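[Drisden-house] Re: whiteboard in the back room, and the cleaning of it

Wed 29 April

On the subject of the big wall board, someone wrote:

> I have now scrubbed it three times and I can still read
> the Nalix price list from August. Is it ruined? Can we
> just buy another one? They can't cost that much.

They can cost 200 dollars in the size we have, so put your wallet away and read on.

Your board isn't ruined. It has ghosts. Dry marker is color plus a bit of oily stuff that lets it wipe off, and when the writing sits for months the oily stuff leaves and the color stays put. Go over the old writing with a fresh marker, count to seven, and wipe the whole mess off together. It feels like making things worse, and for those seven seconds it is. Do a small patch first and work left to right so you know where you stopped.

If that fails, rubbing alcohol on a soft cloth. Then water, then a dry cloth. Please do not use the green scrubby thing from under the sink. I know who used it at Tekham and so does the board there, which now holds on to every word written on it like a grudge. 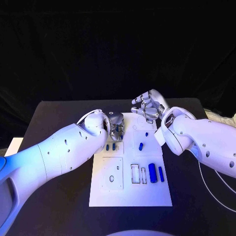 White board laid flat on a dark table.

Flat is also how I'd do any serious cleaning of the smaller ones, by the way. On the wall the alcohol runs down behind the tray and collects there with the dead markers. We have three of the small ones, and two have lost their corners, so go easy when you lift them.

As for the markers, the Tarawneh ones in the coffee can are permanent. They have always been permanent. It says so on the side, in letters I'll grant you are on the small side. I have moved them to the drawer with the tape, where they will live until somebody needs one and puts it back in the can.

The price list can go, I think. I checked, and we never ordered anything from it.

--
Drisden-house list | Contact the list owner | Back to top
2 replies | 0 shares

Recent messages:
Re: Re: who has the ladder
Back room booking sheet, new version
Tape drawer (was: coffee can)
Heating, again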